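Benedetta Negri
thread, posted in June

1/ Okay, a few of you asked how the sourdough-and-soup suppers got started and whether you could do one on your own street, so I'm going to try to put it all in one place. Get a coffee, I'm not known for being brief.

2/ We moved to Clandudby six years ago and for the whole first winter I knew the mail carrier and one lady with a beagle. That was it! I'd come from a building where you could hear three other families eating dinner, and I missed it more than I thought I would. So I put a note through the doors on our side of the street that said soup, Saturday-ish, bring a bowl. (I really did write Saturday-ish. My sister still teases me.)

3/ Four people came. One of them brought a bowl so small it might have been for olives. We had leek and potato and we stood up the whole time, because I hadn't thought about chairs, and they stayed until 9:30 at night.

4/ My paint choices came up that first evening too, and they've come up at every supper since. I had gone for something a bit unusual in the dining room and half the street has an opinion on it. I've come to love that color, for what it's worth. It's kind to people's faces by candlelight.
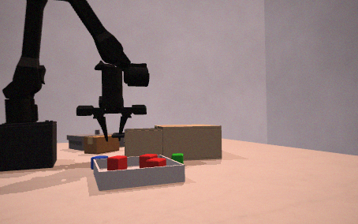

WHAT TO COOK (posts 5 to 8)

5/ Make one soup. I know, I know, you want to do two so there's a choice. I did two for a year and all that happened was I ran out of the good one and ate the other one for lunch until I couldn't look at it. One big pot, no meat, cream on the side for whoever wants it.

6/ My standby is white beans, carrots, celery, a parmesan rind if you've been saving them, and a whole lemon squeezed in right at the end. You can make it the day before and it only gets better. Salt it again when you reheat it -- beans drink salt, I swear they do.

7/ Bread: bake if you like baking. I do, so there's always a loaf or two of mine, but the bakery over in Prodby makes a seeded rye that goes faster than anything out of my oven and I've made my peace with that. Slice it before people arrive. If you leave a whole loaf and a knife out, everybody is too polite to go first.

8/ Our biggest night was 34 people, in the fall, with the back door open and kids sitting all the way up the stairs. I had made soup for maybe twenty and stretched it with two cans of tomatoes and a prayer. It was fine. It was a bit thin and it was fine.

WHO TO ASK

9/ Everyone, and I mean including the house you're a little nervous about. The man at number 33 had a reputation for calling in about parked cars, and I very nearly skipped his door. He came with a jar of pickled beets he'd put up himself and has been to nearly every supper since. He still calls in about the cars, mind you.

10/ Paper notes work better than the group chat. People read a message and mean to answer it and then the day gets away from them, but a note sits on the counter and looks at you. Write it by hand if you can stand to. Put the time you want people to leave on it as well as the time they should come, which felt rude to me at first, but parents of small children have thanked me for it over and over.

11/ Ask for one thing back, and make it easy. A bowl and a spoon is plenty. When folks carry their own dishes home dirty you're left with one pot and a bread board, and you'll be in bed by eleven!

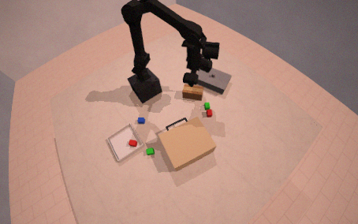 Thread last edited in June, 4:10 pm

12/ Adding this part after reading your replies, which were lovely, thank you. Several of you said your place is too small. Ours is not big either! Push the furniture back, put the pot on the stove and let people help themselves, and they'll sort themselves into corners. A friend in Dierckx does hers in the hallway of an apartment building, with the landlord's blessing and a slow cooker on an extension cord.

13/ Somebody asked about shy people. I'm one, believe it or not. Give yourself a ladle and stay by the pot for the first half hour. You get to say hello to every single person and you always have a reason to look down.

14/ And for whoever asked about money: beans, onions, carrots and a couple of loaves cost me less than one takeout dinner for the family. If people offer to chip in, I tell them to bring butter. We have never once had too much butter.

15/ Next one here is squash, if the squash at Gostetti looks any good, and otherwise it'll be lentil again. Tell me what you're making on your street, and send me the recipe if it's got barley in it, I'm on a barley kick.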